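How I Keep Up With Celebrity Moving Rumors (Without Losing My Mind)

I get asked all the time how I manage to follow celebrity house gossip, you know, who's leaving town, who's quietly listed the mansion, who has supposedly moved out of the love nest. I've been doing it for 14 years now, first for my cousin's group chat and then for this site, and I do have a system! Let me show you how it works.

Step 1: Write the rumor down in one sentence. I mean it, one. "Singer X is leaving Marholm for good." If you can't squeeze it into a sentence, you've probably got two rumors stuck together (this happens a LOT with divorces) and you should split them up.

Step 2: Find the first place it showed up. Click back through every "according to" until you run out of links. Last October I followed a juicy one about the Flandau penthouse through 5 different blogs, and they all led back to a single comment under a vacation photo. A comment! I was so mad, I'd already told my mom.

Step 3: Check the boring stuff. Property records are public in plenty of places, and they're wonderful. Look for a sale, a new listing or a change of mailing address. Keep in mind that stars love to buy through a company with a name like Pornen Holdings, so search for the manager's name too. 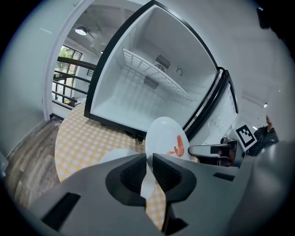 Bindu Chettiar wrote in to say that records run weeks behind in her county, so she looks at school calendars and tour dates first, and she'd never call a move real on a deed alone. Fair point, Bindu! I've started doing tour dates before deeds myself, and it saves me a lot of scrolling.

Step 4: Score it. I give one point each for a named source, a record, a recent sighting and a statement from the star's rep. All 4 and I'll post it as news. Two or three, I'll post it with a big fat "reportedly." One point stays in my notebook.

Step 5: Leave the address out. Always. The city is plenty, and please don't post the front gate either, even if some other site already has.

Then go back in a month and update whatever you posted. I still owe you all an update on the Simanjuntak beach house, and it's coming as soon as the listing does something. Right now it just says "pending."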